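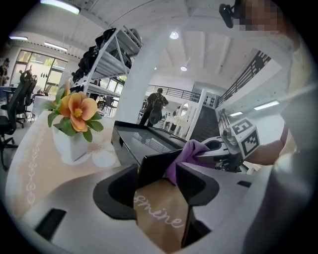

Melina Kontogiannis richtet seit vier Jahren Besprechungs- und Pausenräume in Bürogebäuden ein, zuletzt im Auftrag der Firma Grukbridge. Ihr Arbeitsgebiet sind Tischflächen: Belegung, Textilien, Reinigungsaufwand. Der Tisch mit dem beigefarbenen Läufer und der künstlichen Stiefmütterchenblüte im weißen Topf entspricht weitgehend dem, was sie als Grundausstattung bezeichnet. »Ein Läufer, ein kleines Gefäß, eine Farbe, die sich vom Untergrund absetzt«, sagt sie. »Das Orange steht auf Beige gut. Ein weißer Topf allein würde neben dem großen weißen Blütenmotiv auf dem Stoff untergehen.«

Das Gespräch findet in ihrem Lager in Hedden statt, zwischen Regalen mit aufgerollter Ware. Kontogiannis unterscheidet gewebte und bedruckte Läufer und verwendet beide. Bei bedruckter Ware prüft sie vor dem Kauf die Kante und die Lage des Musters. »Wenn eine Bordüre an der Längsseite entlangläuft, etwa eine Kette aus Schlaufen und Herzen, sieht man jeden Zentimeter Verzug. Ich richte den Läufer deshalb an der Bordüre aus und lasse die Mitte Mitte sein.« Nach dem ersten Waschen misst sie nach. Einen Einlauf von 2 Prozent akzeptiert sie, bei 4 Prozent geht die Ware zurück.

Gegen echte Pflanzen hat sie nichts einzuwenden, setzt sie auf Arbeitstischen aber nicht mehr ein. Der Grund ist das Gießwasser. Clem Rewi, bei Grukbridge für die Objektbetreuung zuständig, hatte in einem früheren Projekt Wasserränder auf sechs Tischplatten dokumentiert; zwei davon mussten abgeschliffen werden. »Seitdem steht im Leistungsverzeichnis Kunstpflanze«, sagt Rewi, der zum zweiten Teil des Gesprächs dazukommt. »Die Diskussion war kurz.«

Auch Kunstblumen brauchen Pflege. Kontogiannis lässt sie alle sechs Wochen mit einem weichen Pinsel entstauben, Blatt für Blatt, die Blüte zuletzt. Bei Blüten mit Farbverlauf, von Pfirsich nach Orange zum Beispiel, rät sie von Sprühreinigern ab. »Der Verlauf ist oft nur aufgetragen. Nach ein paar Anwendungen haben Sie eine einfarbige Blume.« Direkte Sonne hält sie für das größere Problem. In Räumen mit hoher Fensterfront stellt sie die Töpfe auf die fensterferne Tischhälfte und tauscht sie im August gegen Reserveexemplare aus.

Zur Größe des Gefäßes äußert sie sich knapp. Es soll klein sein und eine ebene Standfläche haben, eckige Formen zieht sie vor — sie rollen nicht, wenn jemand den Läufer verschiebt. Filzgleiter klebt sie nicht darunter, weil sie auf Stoff Fasern ziehen.

Weniger einig sind sich die beiden bei der Ablage von Taschen und Kleidung. Rewi bevorzugt geschlossene Schränke. Kontogiannis arbeitet lieber mit offenen Metallregalen, auch mit schrägen Böden. »Es liegt dann eben obenauf, was die Leute mitgebracht haben. Aber es liegt im Regal und der Tisch bleibt nutzbar.« Rewi verweist auf den Brandschutz und auf den Eindruck bei Besuchern. Geklärt wird die Frage an diesem Nachmittag nicht.

Als nächstes steht die Ausstattung der Räume bei Flonier an. Die Läufer sind bestellt, die Bemusterung der Töpfe läuft noch.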